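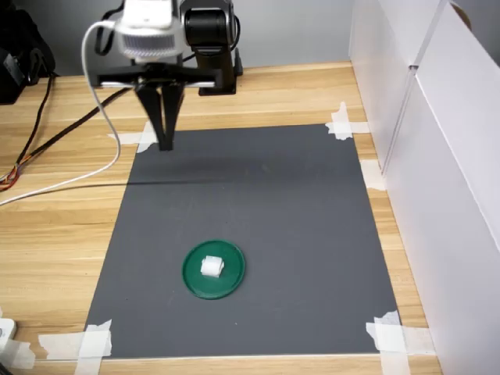
Figure 2. Start position: fingers over the mat, white block on the green lid.

4. Lay out the clearing-up test

I get asked all the time whether an arm like this can clear a table after dinner. Not yet! Mine can do small pieces of the job on a good day, and this test is one of those pieces (move the block off the lid, put it back), so let's get it set up.

1. Lay the gray mat flat on the table and smooth it out with your hand.

2. Tape down all the corners. I add an extra piece on the right edge too. Masking tape is fine.

3. Put the lid toward the front of the mat, a little left of center, and set the block on it.

4. Bring the arm to the start position. The fingers should hang just above the mat, nearly touching at the tips, with nothing between them.

5. Check your cables. They can lie on the table, but keep them off the lid.

6. Open Sirari, pick "Lid and block" and press Run.

Caution: Hands off the mat once you press Run. If something looks wrong, hit Stop first and reach in second.

Note: My best score so far is 95 good lifts out of 129 tries, and that's with one block and no gravy anywhere. Sandrine Tessier wants to try real plates in May. I've told her to bring cheap ones.

If the fingers come down beside the block, go back to section 2 and redo the mat alignment.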